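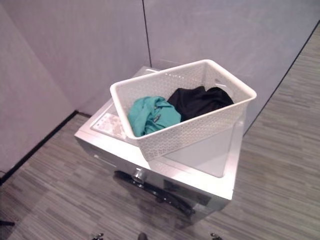 Stistlow laundry basket, small, white: my review after a lot of washing

I bought my first Stistlow basket in September, when the handle of my old one gave out on the stairs with a full load in it, and I have grown fonder of it than a person probably should be of a piece of plastic. My neighbor Sofia Stamatopoulos swears by the Clarnar one, which folds flat, and I did try hers for a week (thank you, Sofia!), but I like a basket that keeps its shape when I grab it half asleep.

It's a plain white rectangle with holes all over the walls, and it sits happily on top of a front loader while you sort. Mine cost 17 dollars at Psarras, the housewares store by the bus station.
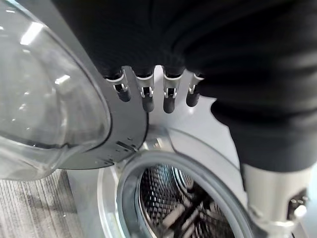

Loading and carrying

The slots at the ends are wide enough for my whole hand, and the rim is smooth, so no more red lines across my fingers. I carry it down 2 flights and back up again, and with towels in it I do feel the weight, but the walls hardly flex.

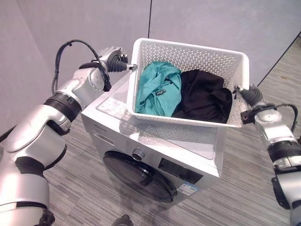 I also like that the holes let air through — my gym things used to go sour in the old solid tub by the second day. Small items stay put, though a bra hook will find its way into a hole now and then and you have to coax it out.

Kind to soft things

My worry was snagging. I have a closet full of thin cotton T-shirts, teal being my weakness, and the hems are always the first thing to go.

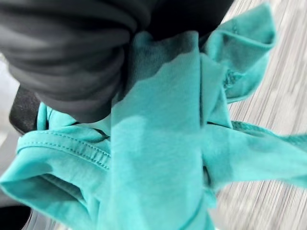
So far not one pulled stitch, and I run my thumb along the seams when I fold. The one real grumble is size: bed sheets for a double need two trips. I've since bought a second basket for the spare room, so you can guess where I stand.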